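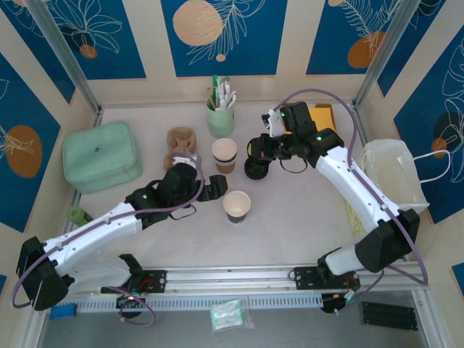 Bultholm Ground: Pre-Match Safety Inspection, Senior Football
Completed by: Igor Vaněk, ground safety
Period: April, home fixture, evening kickoff
Status codes: S = satisfactory, A = action needed before gates open, M = monitor, N/A = not applicable

1. Playing surface

1.1 Grass cover and level, both penalty areas: S
Comment: North goalmouth reseeded after the last cup tie. Firm underfoot. No lip at the join with the older turf.

1.2 Sprinkler heads flush with surface: A
Comment: Head on the east touchline near the halfway line sits proud when the valve is shut off. Spring replaced, retested, closed at 3:40 p.m. Recheck at half time with the pump isolated.

1.3 Drainage, corners: M
Comment: Southwest corner slow to clear. Playable. The referee is to be shown this corner on arrival.

1.4 Run-off area clear of obstructions: S
Comment: Ball bags moved behind the boards.

2. Goals and corner flags

2.1 Goalposts anchored, no movement under load: S

2.2 Net clips, all present, no open metal hooks: A
Comment: 2 clips missing on the south goal, left upright. Replaced from stores. Tape is not an accepted repair and was removed from the crossbar.

2.3 Portable training goals chained and locked off the pitch: S
Comment: Key held in the ground office.

2.4 Corner flag height and cap condition: S

3. Perimeter and advertising boards

3.1 Boards upright, fixings tight: M
Comment: Kudari boards on the west side have been refitted with the new brackets. The Quinlan boards still use the old pin and rock slightly in wind. Acceptable for this fixture. To be changed before the next one.

3.2 Board edges padded within the run-off: S

3.3 Cables crossing walkways covered: A
Comment: Uncovered run found from the east gate to the commentary position. Ramp fitted. Cable must enter the ramp at the fence and not at the steps.

4. Spectator areas

4.1 East terrace, posted capacity 500: S
Comment: Capacity sign legible from both entrances. Turnstile counter zeroed.

4.2 Crush barriers, visual check and hand test: S
Comment: Surface rust on the lower rail, row 11. No loss of section. Clean and paint at season end.

4.3 Steps and nosings: M
Comment: Yellow edging worn on the upper flight. Repaint.

4.4 Away section gate opens outward, unlocked during play: S
Comment: Steward posted for the full match. The padlock goes to the ground office and stays there until the section is empty.

5. Lighting and power

5.1 Floodlights, all lamps lit after warm-up: A
Comment: Lamp 72 failed to strike twice. Swapped. Held for the full test period.

5.2 Emergency lighting, main stand: S

5.3 Wendeo public address system, audible in all sections: S
Comment: Level raised for the east terrace. Evacuation message tested before gates opened.

6. Medical

6.1 Stretcher and defibrillator at the tunnel: S
Comment: Battery indicator normal. Pads in date.

6.2 Ambulance route clear to the pitch: A
Comment: Delivery van parked across the service gate. Moved. Cones set out.

Open items carried to next inspection: 1.3, 3.1, 4.2, 4.3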